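Card base keeps curling after I ink the background

flonau_papers
2 comments · 0 shares

I'm making clean, simple cards on Mevero stock and every base curls once the ink dries. Is it the paper?

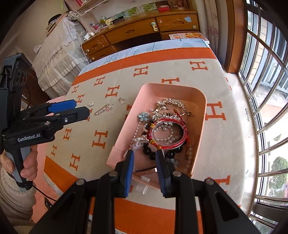
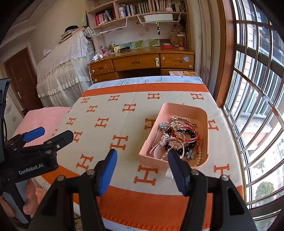

I've tried two brands of ink with the same result.

Hervieu51
Ink a separate panel, press it under books overnight, then glue it to the base. Mine stay flat that way.
3 likes

rultovia
heavier cardstock. works for me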